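Kevstead Repair Group
Minutes of the meeting held on January 16, 2024

Present: Yuzuki Hamada (chair), 9 members
Apologies: 2

1. Last minutes
Agreed with one change. The Skokia radio was returned to its owner, not scrapped.

2. Workbench
The brown paper mat now covers most of the white table. Members thought small parts were easier to spot on it. Yuzuki asked that parts be set down well apart and that no one brings drinks to the table — tea has been spilt twice.
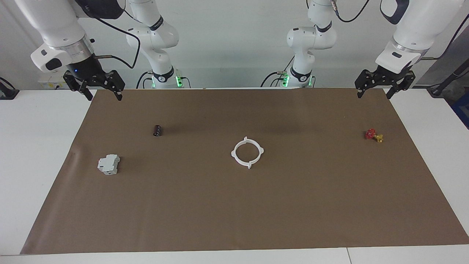
3. Spare parts
Small parts are still coming back to the wrong drawers. Agreed that anything without a clear marking goes in the tray by the door until it has been tested. Yuzuki to order 16 drawer labels from Hoshino.

4. Brindbridge open day
We have been offered 2 tables. Agreed to take both. Members to say by the end of the month if they can help.

5. Any other business
The side door sticks in cold weather. Yuzuki to report it.

Next meeting: March, same room, date to be sent round.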